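Fingers not closing centered on the Mundau hand unit, anyone?

tkarve
Left finger gets there first, every time. Right one stops short, then catches up. Did about 200 cycles on the bench after the last finger swap, same thing all the way through. Screws are snug. Firmware is whatever shipped in January. Ideas before I pull the carriage?

pell_o
Check for grit in the rail on the slow side. Mine did this, wiped it out, fine since.

tkarve
Wiped it already. No change.

Orvokki Kallio
Don't pull the carriage yet. Loosen both fingers, close on a flat gauge, retighten while its closed. If you bolted them on open they can sit skewed in the slop of the holes.

bramwick
Disagree, that hides the problem. If one side lags its the belt. Fledness sells the tensioner kit, takes 2 minutes to fit. Then rehome.

Orvokki Kallio
Belt slack would show up going both directions. He only said closing. tkarve does it lag opening too?

tkarve
Opening looks even to me. Not measured tho

bramwick
"looks even" lol. Put a dial on it.

pell_o
What grease are you guys using on the rail? Manual says every 2000 cycles but doesnt say what kind

Orvokki Kallio
Light PTFE. Not the thick stuff, it drags when the room is cold.

bramwick
I run mine dry. Never had a problem.

Orvokki Kallio
You're on your second rail bram

bramwick
First one was bent in shipping!! different thing

tkarve
ok tried the gauge thing. Loosened, closed, retightened. Better, maybe half of what it was. Right still a hair late. Are the Birnden fingers any different at the bolt pattern? Might have a mixed pair, they came out of the same drawer

Orvokki Kallio
Hole spacing is the same, the step at the back isnt. Mixed pair would do exactly this. Take them off and stack them back to back.

bramwick
or. belt.

tkarve
Will stack them after lunch. Leaving the unit on the table for now, fingers open. If they match I'll order the tensioner and bram can gloat

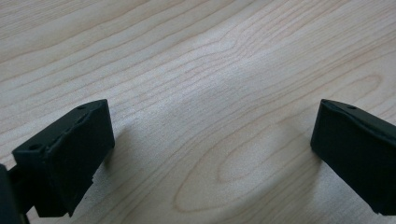

Fingers open over the bench top, left and right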